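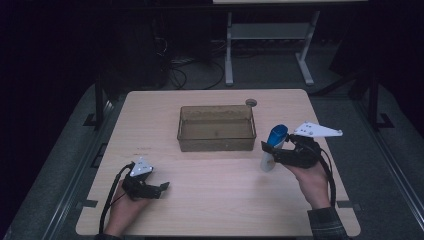 伊德里斯·菲利普斯认为，手持夹爪这套东西根本谈不上维护，坏了换一只就行。他在Floltar的工位上待得比我久，可我翻完他们的保养记录，很难同意。

这个工位的任务说来简单：人双手各握一只夹爪，把桌上的瓶子放进塑料盒，动作录下来，日后教给机械臂。公司的宣传册管它叫“即拿即用”。我在那里看了两个上午，第一个上午有一大半花在校准上。

先说标记板。夹爪上那块带黑点的白板，是系统推算手部位置的依据。板子松了，肉眼看不出来，数据却会整段偏掉。规程要求每录600段重新核对一次，兹拉特科·日夫科维奇嫌太疏，自己改成了400段。问他有什么依据，他说没有，就是吃过亏。去年12月有一批数据送到Futdale才发现左手全程歪着，返工用了多久，双方至今说法不一。

再说线缆。两只夹爪各拖一根黑线，手腕每转一次，接头处就受一次力。厂家手册只写“避免过度弯折”，什么算过度，没写。日夫科维奇的办法是在手柄后面留出一个松弛的弯，每天收工时沿着线摸一遍，摸到发硬的地方就换。我问换下来的线有没有送检，他指了指柜子，都在里面。

夹爪的两根短指也要管。橡胶垫磨薄以后，瓶子照样夹得起来，录像里也挑不出毛病，只是操作的人会不自觉地多用一点力。这点力会不会被模型学进去，我问了三个人，得到三种答案。Lewis那边的工程师主张直接规定更换周期，Indo的人则说大约60个工时之后手感才有变化。两家都没有给我看测试数据。

菲利普斯后来松了口，承认“换一只”也得重新标定，新旧两只的开合行程未必一致。标定一次要走完100个点，中途碰了桌子就得从头来。我看的那次碰了两回，第二回是我碰的。

宣传册上说，新手十分钟即可上手。就握住夹爪而言，这话没错。至于谁来拧标记板后面的螺丝，多久拧一次，册子里一个字也没有。我向Floltar要过完整的停机统计，对方答应整理好发来，截稿时还没有收到。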